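Rurkex nears first close on debut secondaries vehicle

Rurkex Capital is preparing to hold a first close on its debut infrastructure secondaries fund, according to a letter sent to prospective limited partners in May 2025.

The vehicle, Rurkex Infrastructure Continuation Partners I, has gathered $899 million in signed subscription documents and soft-circled commitments. The letter does not give a split between the two. The target is $1.5 billion and the hard cap is $2,000 million, inclusive of the general partner's commitment.

Rurkex will buy interests in existing infrastructure funds and act as lead or co-lead investor in single-asset continuation vehicles. The letter puts the mid-market at assets with an enterprise value below $1,000 million and says the firm will stay under that line for the whole of the investment period. Target sectors are district heating, regional fiber, cold storage and water treatment. Airports and toll roads are excluded unless held indirectly through a diversified portfolio.

The fund has a term of 10 years from final close, with two one-year extensions at the discretion of the limited partner advisory committee. Management fees are charged on invested capital from the first day, which departs from the committed-capital basis used by most first-time managers. Carried interest is set at 12.5 percent over a preferred return of 8 percent, calculated on a whole-fund basis. 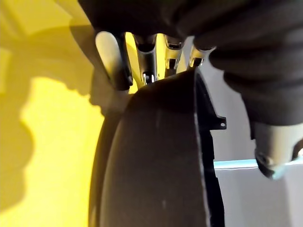
Chia-jung Yau said the fee basis was welcome but left the harder question open. The preferred return is compounded annually from the date each deal closes, Yau noted, and a buyer that finances part of the purchase price with a subscription line can clear that hurdle earlier than the headline terms suggest. The draft partnership agreement caps borrowing at 25 percent of commitments and sets no limit on how long a drawing may stay outstanding.

Rurkex declined to comment on the fundraising.

One transaction has been warehoused ahead of the first close. Rurkex agreed to take a minority position in a continuation vehicle for Nallthorpe, a cold storage operator previously held in a fund managed by Sinstead. Pricing was set at a 6 percent discount to the reference date net asset value, with a third of the consideration deferred for 12 months. The position will transfer to the fund at cost plus a carrying charge. 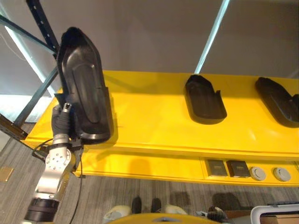 The deferred portion falls due after the expected date of the final close, so later investors will fund it pro rata with the first group. Equalization interest will be charged to them at 7 percent and will be paid to the earlier investors outside the distribution waterfall.

Tazi Advisory is acting as placement agent outside North America. Rurkex is handling domestic investors through its own team, led by Lourenço Simões. A second close is planned for September, and the fundraising period may be extended by six months with the consent of investors holding a majority of commitments.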